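Detberg to Begin Separate Food Scrap Collection in April
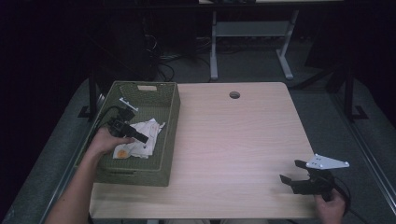

The Detberg Department of Public Works will begin separate collection of food scraps and soiled paper in April, starting with 1,000 households in the Fahy and Sello neighborhoods. The service will be offered at no added charge during the first season and will run alongside the existing trash and recycling routes.

Under the program, each participating household will receive a lidded kitchen pail, a curbside cart and a printed guide to accepted materials. Carts will be emptied once a week on the same day as regular trash. Residents are asked to have carts at the curb by 6 a.m. and to leave three feet of space between the cart and any parked vehicle.

Accepted materials include fruit and vegetable scraps, meat, bones, bread, coffee grounds, eggshells, and paper napkins and paper towels used with food. Plastic bags, foil, coated paper cups, pet waste and liquids will not be accepted. Carts that contain these items will be tagged and left at the curb, and the resident may set the cart out again the following week once the items have been removed.

Material will be taken to the Itora composting yard on the east side of the county, which the department has used for leaves and brush for several years. The yard completed work over the winter on a covered receiving area and new drainage. Finished compost will be used in city parks and street plantings, and a portion will be set aside for residents to pick up in the fall.

The department stated that food scraps and soiled paper make up a large share of household trash by weight and that the cost of hauling that trash to the landfill has risen with each of the last two contracts. The trial is intended to show how much material can be collected on a regular route and how often loads must be turned away because of plastic or glass.

Apartment buildings with five or more units are not part of the first phase. Owners of these buildings may apply for shared carts, and 30 sets have been reserved for this purpose. Applications will be accepted in the order received. Schools and restaurants will continue to arrange their own service.

A smaller trial held last year enrolled 206 households on the north end of Sello. At the end of that trial, 80 percent of those households were still setting out their carts each week. Residents who left the program most often named odor and lack of storage space as the reason. In response, the department has chosen a smaller cart with a tighter lid and will offer one cart rinse per household in July.

Households selected for the program will be notified by mail. Residents within the two neighborhoods who do not wish to take part may decline by returning the card enclosed with the notice. Those who live outside the service area may continue to bring food scraps to the drop-off site at the Fahy transfer station, which is open from 8 a.m. to 4 p.m.

The department will report the results of the first season to the City Council before any decision is made on citywide service.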